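KUVDEN TOOLING / TICKETS
Component: perception — gripper pose and segmentation
Title: Left gripper reports itself upside down for a few frames, then apologises
Opened by: Samuele Pace
Assigned: Roxana Cáceres
Status: Closed, with a grudge

Samuele Pace, 09:12
Pose track on the left hand flips during the white box task. The gripper is travelling sensibly towards the box, then for a handful of frames it is rotated half a turn about its own axis, then it is fine again. The planner takes all of this at face value and produces a wrist trajectory that would need a second elbow.

Build is the March branch of Bonska. Also happens on the one before it. I haven't gone back further as the one before that doesn't start on my machine.

To reproduce: replay any white box session, turn on the axis overlay, watch the blue arrow.

Roxana Cáceres, 09:40
Does it flip when the box is out of view?

Samuele Pace, 09:47
No. Never on approach over the floor. It starts when the box fills a good part of the wrist view. Frame attached, overlay off so you can see what the tracker is looking at.
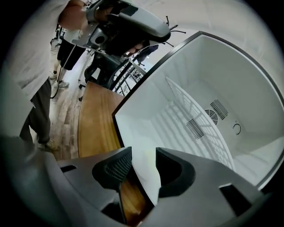 Attachment 1: wrist view at the box, no overlay. Note the grid-like shadow on the inner wall.

Roxana Cáceres, 10:05
Ah. A diagonal grid of small squares on a bright white wall. If I wanted to upset a visual tracker I'd have started there as well.

My guess is the feature matcher. Wrist pose comes from visual odometry and the matcher loves corners. Every square in that shadow has four of them and they all look the same. Match one square to its neighbour and you get a small slip. Match a whole patch to itself turned round and you get your half turn, with excellent confidence. The residuals will look lovely, so don't trust the residuals.

Can you send the matcher dump? Set match_debug to 2. Level 1 prints the word "matching" and stops there.

Samuele Pace, 10:31
Dump is on the share. You're right about the squares, most of the inliers sit on the shadow. A few more are on the round vent, and I'd have thought concentric rings were worse.

Roxana Cáceres, 10:38
They are worse, there just aren't enough of them to win the vote.

Holger Haugland, 11:02
Passing through. Isn't the head view meant to catch this? It sees the marker, the marker knows which way up it is, Messina fuses the two and we all go to lunch.

Samuele Pace, 11:15
It is meant to. Messina does fuse them. In the flipped frames the head view has weight zero.

Holger Haugland, 11:16
Zero as in small?

Samuele Pace, 11:17
Zero as in zero.

Roxana Cáceres, 11:50
Found part of it. The marker detector is fine. It finds the square, decodes it and gives a decent pose. The association step then throws the pose away with reason code 43, which the docs list as "reserved". I read the source. Code 43 means "more than one candidate operator in view".

Samuele, have you got a head frame from the same session?

Samuele Pace, 12:08
This do?

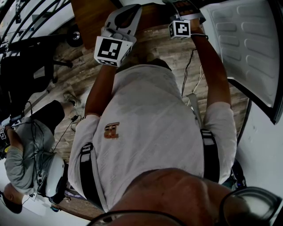 Attachment 2: head view, both grippers up, second operator to the left.

Roxana Cáceres, 12:26
Perfect, thank you. Both of the wearer's markers are readable and there's a third on the device in the other person's hand, over at the far left. The association step was written for one person. It counts the markers, gets more than two, concludes that the world has gone wrong and returns nothing for anybody. I can see the logic. I don't like it.

So there are two faults holding hands:

1. Wrist odometry flips on the repeated pattern.
2. The head view, which would have overruled it, has resigned on principle.

Either one alone and we'd never have noticed.

Primo Costa, 13:30
I wrote the association step. In my defence there was one person at the time and it was me.

The quick fix is to filter by ID. Each session config already lists which marker IDs belong to the wearer. We load the list, we print it in the log, and as far as I can tell we have never used it for anything.

Roxana Cáceres, 13:34
Please use it for something.

Primo Costa, 14:20
Patch up on the assoc-ids branch. Unknown IDs are ignored and no longer counted. Code 43 is renamed FOREIGN_MARKER and demoted to a warning. It fires once per session, as firing it every frame filled my disk.

Samuele Pace, 15:05
Replayed four sessions with the patch. Head weight is back up to sensible values and the fused pose no longer flips. The raw wrist pose still does, as expected, but Messina now ignores it politely.

One oddity: in one session the right hand drops out for a stretch. Looks like the smaller marker near the top edge of the view is going out of it when the arms are at full reach. Different bug?

Roxana Cáceres, 15:11
Different bug. That one is geometry and I can't patch geometry. Open a ticket under Clemar, they own the lens model and may have some margin they're cropping off.

For the odometry I've added a check on rotation between consecutive frames. Anything over the limit is held back until the next frame agrees with it. The limit is max_step_rot in the wrist config. Leave it alone unless your operators can spin a hand half a turn between two frames, in which case I'd like to meet them.

Marisa Amato, 15:48
Can the docs for code 43 be changed too? "Reserved" cost us a morning.

Primo Costa, 15:52
Done. While I was in there I found that 41 and 42 are also "reserved" and also aren't.

Marisa Amato, 15:53
What do they mean?

Primo Costa, 16:10
41 is a timeout. I'm still reading 42.

Samuele Pace, 16:30
Both patches merged. Closing this one. Right hand dropout is filed with Clemar, and 42 has its own ticket, assigned to Primo.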